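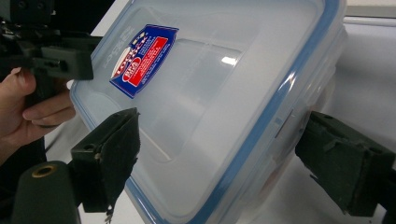

Skevadov, May

Progress report to the Gemstead Fund: Bible reading groups

What a spring we've had! The Psalms course has now reached 1,407 readers across Skevadov and Gristau, and we've printed 400 more study booklets to keep up. The two evening groups have asked to carry on into Lamentations, which we hadn't planned for – we're delighted, and the notes are half written.

Spending stands at 1,690 against the grant, mostly printing and hall hire. The large-print edition is behind, as the proofs need another read.

Next we start on Ruth, with the Chiba group joining by video at 7 pm.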